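Cametti Fund for Medical Research
Grants Subgroup – minutes of the meeting held October 20, 2026

Present: Annick Pons (chair), the scientific secretary, the finance officer, two outside reviewers, the data manager (by phone for items 1 to 3).
Apologies: the legal adviser.

1. Minutes of the last meeting
Agreed with one change. Under item 5, "annual report" should read "interim report". The action on reviewer expenses is closed. The action on the conflict of interest form is carried over.

2. Applications received
The finance officer reported 358 applications in the current round. Of these, 121 passed the eligibility check and have gone to outside review. Most rejections at this stage were for missing ethics statements or for budgets over the limit. A smaller group fell outside the scope of the call, mainly proposals on device design with no patient outcome measure.
The subgroup discussed whether applicants with a missing ethics statement should be allowed to send it late. The chair noted that the call text does not permit this. It was agreed to leave the rule as it stands for this round and to move the ethics question to the first page of the form for the next one.

3. Scoring
Reviewers will use the four-part scale adopted in April. One reviewer asked how to treat a proposal where the methods are strong but the sample is too small to support the main claim. The scientific secretary said such cases should be marked down under design only, and the total left to follow from that. The guidance note will be reworded.
The data manager confirmed that scores can be entered until the portal closes. Changes after closing need written approval from the chair. Two scores entered twice by the same reviewer have been merged.

4. Jullell kidney study
The second interim report was received and circulated. Enrollment stands at some 300 patients, below the target in the grant agreement. The study team has asked for a no-cost extension and for permission to open another recruiting site.
Points raised:
– The extension is supported in principle. The revised timeline does not show when the blood samples will be analyzed, and this must be added.
– The new site needs its own ethics approval before any patient is enrolled. The report says only that approval is "in hand".
– Dropout is reported as a single figure. The subgroup would like it split by study arm.
Decision: extension deferred until a full timeline is received. No further payment to be released before then.

5. Ogundipe fellowships
The call text was approved subject to small edits. The age limit is removed and replaced by a limit on years since the doctorate, with career breaks not counted. Part-time fellowships will be offered on the same terms, paid pro rata.
One reviewer asked that clinical applicants be told plainly that salary is covered but hospital overhead is not. Agreed.

6. Drasovum data platform
The contract for shared storage is up for renewal. The supplier has offered the same terms with a higher charge for retrieval. The finance officer recommended renewal for one year only, with a review of how often grant holders retrieve raw files. Agreed, the chair to sign.
Imaging files from closed studies will be kept for the period stated in each grant agreement. Where the agreement is silent, the fund's general retention rule applies.

7. Any other business
The reviewer handbook still gives the old address for paper forms. The scientific secretary will correct it and send the new version with the scoring note. 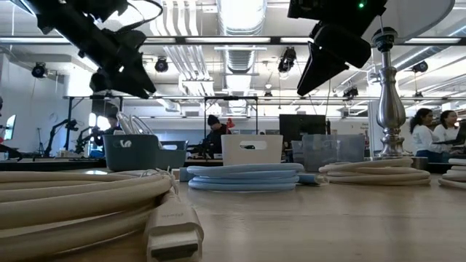
Grant holders who still send signed forms by mail will be told of the address separately by the finance officer.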